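Field Notes > Automation > Faults and Safety

Kelechi Onuoha maintains the two-arm cells at Skallton. In December one of them began dropping its right arm out of a handoff near the center of the table.

"The log said overcurrent at the wrist," Onuoha said. "We changed the servo, and the fault came back at cycle 331."
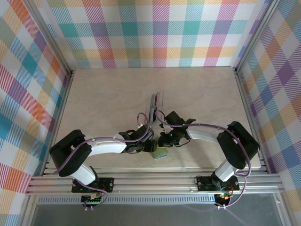 Two-arm cell at Skallton, grippers at the center of the table.

The cause was the cable. Its loop was short enough to pull tight when the forearm reached fully inward, and one conductor had started to break inside the jacket.

"It read fine with the arm parked. You had to hold it at full reach and move the loop by hand."

Efe Bassey, who wrote the cell's stop logic, found a second problem. The left arm kept its grip and kept moving for roughly 2 seconds after the right one lost torque. Both arms now stop together.

Onuoha has set a longer loop and a check at full reach before each shift. The old cable is in a drawer, labeled.

Filed under: Faults, Cabling
Contact | Back to top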